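Flostivis workshop group – minutes of the build evening, 2026-10-06

Taken by me, since I was daft enough to bring a pen. Corrections to the usual list, please, and be gentle.

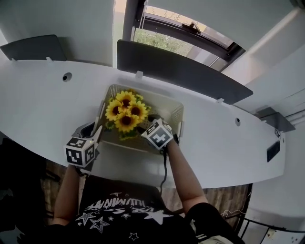

One member wanted it minuted straight away that we should stop adding new objects until the grippers close the same way twice running. Fair enough, and there was a fair bit of nodding. We agreed to come back to it under item 3, and then spent most of the evening on it anyway.

1. Last time's minutes

Agreed, apart from my spelling of Clorulberg, which I had managed to get wrong in two different ways. Sorry, Clorulberg.

2. Where the build has got to

For anyone who missed September: we now have the pair of hand-held grippers, each with its own marker cube, and we're doing the flowers-and-basket job with them. The arm itself (Brurnisar, as we've all ended up calling it) is still in bits under the stairs at mine and will stay there until the new shoulder bracket is printed. I've promised that for the next meeting. I promised it for this one too.

The sunflowers are staying. I was all for going back to plain blocks, but the rest of you like the way the leaves get in the way of everything, and I do see the point – if it can cope with floppy green bits it can cope with my sock drawer. Artificial ones only, please. We are not doing the real tulips again.

We have 40 recordings that we're happy with and 6 that need doing over. The bad ones all have the same trouble: a marker turned too far over, so the software loses track of it halfway through the lift. Go slower at the basket rim and try to keep your wrists up.

3. Grippers closing unevenly

Long one, this! My own view is that it's the springs. The other camp says the finger pads are wearing and the springs are innocent. We had a good rummage through the spares tin and found springs of three different lengths all mixed together, which I'm counting as a point to me, though it doesn't prove a thing.

Agreed: new matching springs in both grippers, leave the pads alone for now, then try again. One change at a time. No new objects until that's done, so the colander and the garden gloves will have to wait.

4. Cables

I'd like them clipped along the sleeve so they don't swing about when you lean over. Somebody suggested a loop of old bootlace, which costs nothing, so we'll try that first. Please coil things loosely when you put them away – the last one came out of the box with a kink you could hang a coat on.

5. Money

The tin stands at 649, before springs. The Radonjić motor is still out of reach if we also want a decent power supply, and I don't think we should buy the one without the other. Left for next time. I'd be happy with a second-hand one if anybody spots it.

6. Anything else

Could whoever has the small hex keys bring them back? I've been using a bent one and it's ruining the screw heads.

There was a request to start earlier and finish by 10, which I'm all in favour of. Agreed.

To do before next time: springs (me), shoulder bracket (also me, yes, I know), bootlace, hex keys, and the 6 recordings to be done again once the grippers are back together.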